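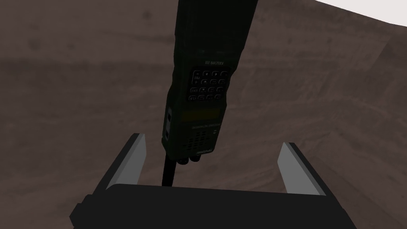 The handheld radio and the gripper in simulation, from the open day at Otinik.

October, half past ten in the morning, and the coffee at Otinik is already gone. Open day. Folding chairs, one big screen, a line for the restroom. I got 19 minutes with the engineer who runs the simulation side, squeezed in between two demos, and she talked fast so this is going to read fast. She asked to go without a name. Fine by me.

First thing I wanted to know was why a radio. The other groups I've visited all do blocks and mugs.

"Blocks are easy to love," she said. "They're the same from every side. A radio has a long body, knobs on one end, an antenna sticking out past the knobs. You grab it wrong and you've got hold of the antenna. So it's a good object for finding out what your software doesn't know."

The project is called Hindance. She didn't pick it, she said, and she's quit explaining it to visitors. What it does is train a grasp planner on rendered objects before any of that goes near the hardware downstairs. There are 216 objects in the set right now. The radio went in early and has stayed in, partly since the test engineers keep asking for it.

I asked about the color. Dark radio, dark gripper, brown background, pretty gloomy.

"We turned the lights down on purpose for that batch. If everything's lit like a catalog you learn nothing. A planner that needs a bright room is a planner for bright rooms." She stopped to wave somebody away from a cable. "Also the finger pads are the light part. That's what we want you looking at, so okay, it kind of works out."

Around us, kids. A lot of kids, and one dad who wanted to know if the thing could fold towels. It can't. She told him so very nicely.

The demo itself was short. The operator loads an object, picks a start pose, and the planner proposes an approach. You can stop it anywhere and swing the view around. People in the chairs kept calling out for the weird poses, sideways, upside down, so that's mostly what they got. "Upside down is the crowd favorite every time," she said. "And it's useful. Nobody hands you a radio the right way up in a hurry."

I pushed a bit on what counts as good. She doesn't like the word success.

"There's closing on it, and there's closing on it in a way you could do something with after. Can you set it down. Can you turn it over. If your fingers are on the keypad then you've pushed four buttons, congratulations. The person who wanted the radio isn't going to thank you."

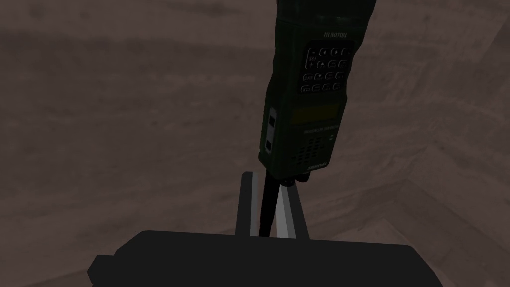

Does the simulated gripper behave like the real one?
"Close enough to plan with, and not close enough to trust. We re-check every approach on the hardware before it gets signed off, and friction is where we're usualy wrong."

The friction numbers come from Joser, the small shop across the parking lot that makes their finger pads. Two people and a press, by her account. Every new pad compound means a new set of measurements and a new round of arguments. The latest batch took 12 days to sort out. She made a face at that one.

Money, then. I always ask. Kpodo pays for the compute and gets a look at the results twice a year, and that was all I was going to get out of her on it. Moved on.

What would she change? Long pause, the only one of the whole interview.

"The textures. Some of our backgrounds look like stone if you squint and wood if you don't. For the planner that's no problem. For people sitting in a chair at an open day, they ask me what the table's made of and I have to say, it's made of whatever you want." She laughed. "And I'd like better small print on the objects. You get up close and the lettering goes to mush."

A guy from the second row cut in here to ask if she worries about it taking jobs. She said the job she'd like it to take is sorting returned gear out of bins at the end of a long shift, a job she did herself for 10 months, and she still has opinions about the gloves.

Then somebody was calling for her, next demo, chairs filling up agian. She was already walking when I asked if the school groups get the same program in the afternoon. "Same one, louder," over her shoulder. Afternoon session starts at 1:30, side entrance, bring your own coffee.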